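Stemport Workshop News
Back bench: the mug project

Members who come in for the evening sessions will have seen the back bench taken over by two monitors and a growing stack of aluminum extrusion. This is the mug project, which started in May and is now far enough along to report on. The goal is a bench arm that can pick a mug up off a counter, carry it to a drying rack and set it down upright. Zoltán Szabó is doing most of the software and Vibeke Þórarinsdóttir has the mechanical side.

We are doing the grasping work in simulation first. Our own arm, which we call Katona, has five joints and can't be trusted near crockery yet. The simulator has a ready-made Franka arm on a stand next to a kitchen counter, and that gave us something that moves properly while ours is still being bolted together. The counter has other things on it besides the mug, including a pump bottle and a bowl, so the arm has to come in over the mug without sweeping anything else aside. Zoltán began with the simplest approach he could write: move the wrist over the mug, point the gripper down, lower, close. 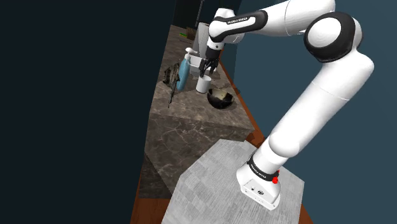
The first batch of runs was 61 attempts with the starting pose of the arm changed a little each time. In 13 of them the mug ended up off the counter or on its side. Most of those came from lowering too early, while the wrist was still drifting sideways. Zoltán added a pause at the top of the move and a check that the wrist has settled before it goes down. It costs a second or so per attempt and we are leaving it in.

The other question was where to take hold. You can open the gripper wide and close it around the whole body of the mug, or you can put one finger inside and one outside and pinch the wall. Around the body is steadier, but it needs a wide opening, and Katona's gripper won't open that far. Vibeke measured the mugs in the workshop kitchen and only the small ones would fit. So we are going with the wall pinch, and that decided the shape of the fingertips.

For the wall pinch the tips have to be narrow enough to leave room inside the mouth, and flat enough on the gripping faces that the mug doesn't swing. Depth matters too. If the tips only catch the lip, the mug can pivot around the contact point as soon as it is lifted. If they go too deep on a short mug, the inside finger touches bottom before the gripper closes.

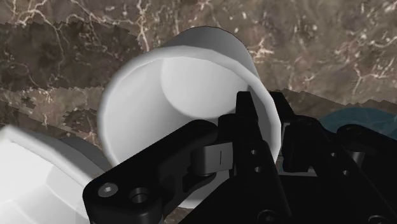 Vibeke has printed three sets of fingertips so far. The first set was too thick. The second was fine in the hand but cracked at the screw holes when she tightened it, so the third has more material around the holes and a washer under each screw head. She has glued thin rubber sheet to the gripping faces. The sheet came out of the scrap drawer and we have enough left for one more set, so if you have any offcuts at home please bring them in.

The linkage that opens and closes the fingers is cut from aluminum plate on the workshop mill. The pivots are plain shoulder screws with bronze bushings. There was some play in the first version – enough that the two tips didn't meet squarely – and reaming the holes to size after cutting fixed most of it. The drawings are in the project folder under Ermont, which is the name of the gripper and has no meaning that anyone has admitted to.

On the software side, a longer overnight run of 527 attempts finished last week. This one also moved the mug to different spots on the counter and tipped the approach angle. We haven't gone through all of the logs. What we can say is that the far edge of the counter is still a weak area, and that a mug lying over is a separate problem from a mug standing up. The control program treats both the same way at present. Zoltán wants to split them, with the program looking at the mug first and choosing a different approach if it isn't upright. That is the next job.

We should be clear that good results on the screen won't carry straight over to the bench. The simulated arm has a longer reach than ours and more joints, and friction on a real glazed mug with a bit of dish soap on it is anyone's guess. The plan is to use the simulator to settle the order of moves and the checks between them, then slow everything down and repeat it with Katona and a plastic cup.

What we need from members:

A bench power supply, 24 volts, to borrow until the fall.
Old mugs, any size, chips are fine. Leave them in the crate under the back bench.
Rubber sheet offcuts, as mentioned.
Somebody comfortable with crimping small connectors. The wiring harness is drawn up and the parts are in the Zindus box on the shelf above the lathe.

Please don't switch off the left-hand computer on the back bench if the screen is dark. It may be in the middle of a run. There is a sign-up sheet taped to the side of it for anyone who would like to help, and a second sheet for booking the mill, which we will be using again for the wrist bracket.

Posted 20 July 2022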